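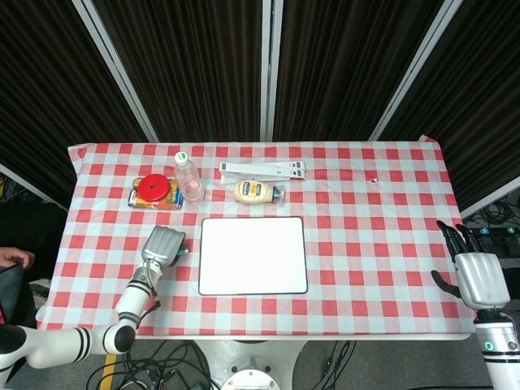 The Gingham Tablecloth

15 July 2020
By Florence Kennedy

I bought the red-and-white gingham tablecloth in May, when it got warm enough to eat with the back door open. I had been using a plain gray one for years and it showed every ring from every glass. The gingham hides a lot more. The squares are red and pink and a very pale blue that looks white until you put something white next to it.

It is a Millet cloth, from the kitchen shop on Rivero Street. They had it in two sizes and I took the smaller one. It hangs over the edges a little, enough to look like a tablecloth and short enough that I don't catch it with my knees. The one complaint I have is the far right corner, which won't lie down. I have ironed it. I have put a cookbook on it overnight. It stays flat for an hour and then it lifts again. Caoimhe says I should sew a button underneath for weight, and I may do that when I get the sewing box down.

The table gets used for everything. I make lunch on it, I do the bills on it, and whatever comes in from the store sits on it until I put it away. By the middle of the day there is usually a row of things along the back. There's a package with yellow and orange and blue printing on it, and a round red lid on top of the package, and a water bottle tipped partway over on its side. The mayonnaise is there too. I keep the squeeze kind and I leave it lying down, a habit I picked up from my mother, who did it with ketchup. She thought it came out faster. I don't know if it does.

I have been trying to be better about clearing the table before supper. My rule since moving here is that the middle stays open and everything else goes to the back. It's a small kitchen and there is one good surface in it. If I let the middle fill up I end up eating over the sink, and I did enough of that in the old apartment.

The white board with the rounded corners and the thin black border is the one thing allowed to stay in the middle. I like having something plain on top of all those checks. I find it hard to see small things on the gingham, and a white surface makes it easier to find a pen cap or a twist tie or the last bit of a torn-off coupon. When I set the table for two I move it over to the counter and then forget where I put it.

The two long white strips are a different matter. They are plastic, with little dark marks near the ends, and I have moved them from the table to the windowsill and back again more times than I would like to admit. I am not throwing them out until I have gone through the hall closet. Last year I threw out a bracket and found what it belonged to the next morning, and that bracket cost me a trip to the hardware store in Skerkel and a long talk with the man at the counter about shelving.

There is also a speck on the cloth, over to the right of the mayonnaise. It could be a crumb and it could be a hole. I have decided to treat it as a crumb until the next wash. If it's a hole I will darn it in red and hope for the best. My darning is not good, but from a standing position it should pass.

On the subject of washing, the cloth has held up so far. I wash it cold, by itself the first few times and now with the dish towels. No pink towels yet. I hang it over the shower rod and iron it while it's still a bit damp, with the iron on medium. Mayonnaise comes out with dish soap if you get to it the same day. Coffee takes longer. I had one coffee stain in June that went through two washes and is now a faint shadow on one of the pale squares, near the edge, where I usually put the bread basket.

I wrote a while ago that I wanted to sort out this kitchen for 300 dollars, not counting the stove. I have gone back over the receipts and I am still under, mostly thanks to doing the cabinet doors with paint I already had. The tablecloth was the cheapest thing I bought and it made the most difference to how the room looks. The second cheapest was a set of hooks for the pans, and the less said about those the better. One of them has come down twice.

Caoimhe Nic Giolla came over for lunch last week and brought potato salad, the kind with celery and too much dill. I made sandwiches, tomato and egg, and we ate with the door open and talked about her move to Wukilden. She leaves in 10 days. She is taking her own kitchen table with her, a big oak one that won't go around the corner of her stairs, so they will have to take the legs off. I offered to help and she said her brother was doing it, and I was relieved. I have carried that table once before.

She asked where I got the cloth and I gave her the name of the shop. I would not be surprised if she has the same one by fall. They had it in green as well, and blue, though I thought the blue looked like a doctor's waiting room.

Still on the list for the kitchen: the drip under the sink, the light over the stove, a place for the potatoes that isn't the floor, and the hall closet, which isn't in the kitchen but is holding half of it. I'd like to have the closet done before the end of the summer. I'll start with the top shelf. Most of what's up there is jars without lids, and there's a box of lids on the bottom shelf that I have never matched up with them.

If anyone has a good way to keep the corner of a tablecloth down, short of clips, I would like to hear it. I tried clips. They snag on my sleeves and one of them left a mark on the table.

Recent posts
Painting cabinet doors with leftover paint
Egg sandwiches for a hot day
What I kept from the old apartment
Pan hooks, first attempt
The bus to Skerkel and back
Dish towels that dry things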